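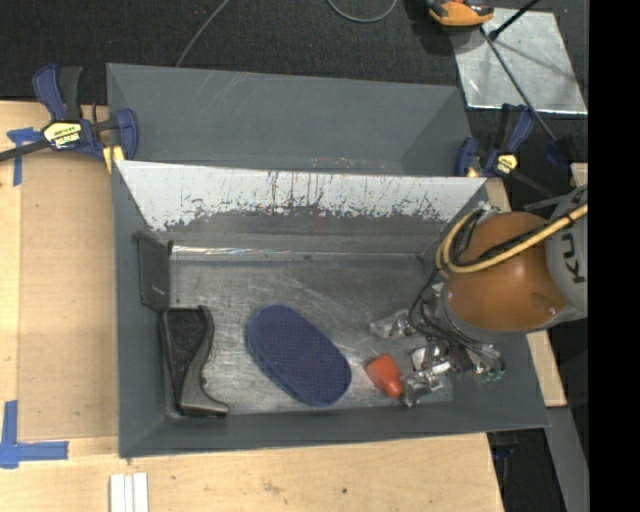

Bin picking for our course project: the orange-red part near the wall

Forum: Student Projects / Grippers and Picking
Started by sternum_trygve, May 28, 2019

sternum_trygve
Hello all. My name is Trygve Boström and I am in a student team called Sternum. For our automation course we must pick mixed objects from a metal bin and move them to the second bin behind it. We are three persons and the final demonstration is in October.

The small orange-red object is our problem. When it lies near the front wall, the lower finger goes down beside it and then the grasp is refused by our planner, as the finger comes too close to the wall. The dark blue oval one, which lies in the middle, is picked well in almost every trial. We made 270 trials until now and 79 of them failed. Most of the failures are near a wall or in a corner.

Should we change the fingers, or is this a planning question? I would like to hear from teams who did a similar task.

plokville_lab
Planning question, in my opinion. Your bin has sloped walls, so a vertical approach wastes the space you have. Tilt the wrist so the fingers follow the slope. Our club did this last year and the corner objects became much easier.

scanlon77
I don't agree with plokville_lab. Tilting is nice until the arm itself meets the rim. Look at the right side, the big orange-brown part of the arm is already low over the bin, and the hoses make a tight loop on top of it. If you tilt more you will pull on those hoses. I would first try to push the object away from the wall with one closed finger, and then grasp it in the usual way.

sternum_trygve
Thank you both. Pushing was forbidden in our first plan, as the teacher wanted one motion for each object. I will ask again.

carmela_b
Hello, Carmela Bortolotti here, I assist in a similar course. A few remarks:

Check your clamps before each session. You have one at each back corner of the near bin, and if the bin moves a little between trials, your wall position is wrong and the planner refuses grasps which are fine. We lost a full week with this.

Also the floor of the bin is shiny and there is a bright line along the back. Is your depth image good there? With bare metal we had holes in the point cloud, and the software took them for objects.

sternum_trygve
The depth image is bad along exactly this line, yes. We remove everything under 3 mm from the floor, but this also removes a part of the flat panel when it falls down. Now it stands against the left wall and we can't pick it at all.

scanlon77
For the standing panel you need to come from above with one finger on each side. Is there space behind it?

sternum_trygve
Very little. It is nearly upright.

plokville_lab
Then push it as well :) But I still say that for the orange-red one a small tilt is enough. I mean ten degrees, this will not hurt any hose.

scanlon77
Ten degrees I can accept. Try it slowly the first time and keep one person at the stop button.

carmela_b
And please write down which object failed and where it was, in each trial. If you want to reach 1,000 trials before October, you will not remember. We used Sarura for the log, but a simple table is also good.

sternum_trygve
We have a table, but only with "success" and "fail". I will add the object and the position tonight. The teacher has answered also — one push for each object is allowed, if we report it separately. So we will test both ideas, first the tilt and after it the push, and I will post the numbers in this thread.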